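Guild Brotherhoods and the Fear of Plots: Plundov, 1815 to 1830

Project report, second-year option in European History
June 15, 2019

Why I chose this topic

I started this project in January wanting to write about strikes. By the second week I had dropped strikes completely, because I had found the joiners' brotherhood of Plundov and could think of little else! They had passwords, a feast day and an oath sworn on a carpenter's square, and for 15 years the town magistrates were convinced they were planning a revolution. My question became a simple one: were they?

Sources

The main source is the Stelusel register, a bound volume of 624 pages in which the town clerk copied out reports from informers, letters from the provincial governor and the odd complaint about noise. I read it in the printed edition, which leaves out the accounts but keeps all the reports. I also used the brotherhood's own rule book, which is short and very badly spelled, and the letters of a merchant family called Bukhari, who bought furniture in the town and had strong opinions on everyone in it.

The register was written by people who expected to find a plot, so I tried to read each report alongside the rule book before deciding what to make of it.

What the brotherhood did

Most of the rules are about work and money. A journeyman paid into a common box every month and could draw on it if he was ill or travelling. There are 21 rules in all, and only two mention secrecy. One forbids members to repeat the password, and the other forbids them to show their masterpiece to outsiders before it had been judged. The masterpiece was usually a small piece of furniture, and a drawer that ran badly was enough to fail a man.
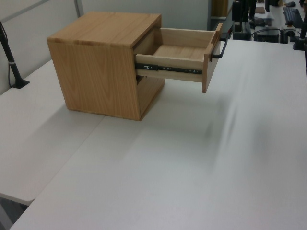
What the magistrates thought they did

The reports tell a very different story. One informer heard singing behind closed shutters and decided it was a republican hymn. Another wrote that the brothers were in touch with Jukska, where there had been a mutiny – they were, but the letters that survive are about the price of walnut. In the end six men were arrested and their common box was taken away. The charge was belonging to an unlawful society, so the court never had to prove a plot.

I loved this part of the research. You can watch a rumour grow from one page to the next, as each new clerk copies the last one's guesses as if they were facts.

Findings

I think the brotherhood was secret mainly to protect its trade and its savings. A few members may well have had radical views, and one of the arrested men did own a banned pamphlet, but I found no sign that the group acted on them. The arrests seem to have made things worse for the town, as sick journeymen then had to ask the parish for help.

Problems and next steps

The missing accounts are the biggest gap. With them I could check who was paid from the box and whether any money went to Jukska. I would also like to compare the joiners with the Plundov weavers, who had an oath of their own and were hardly ever troubled by the magistrates.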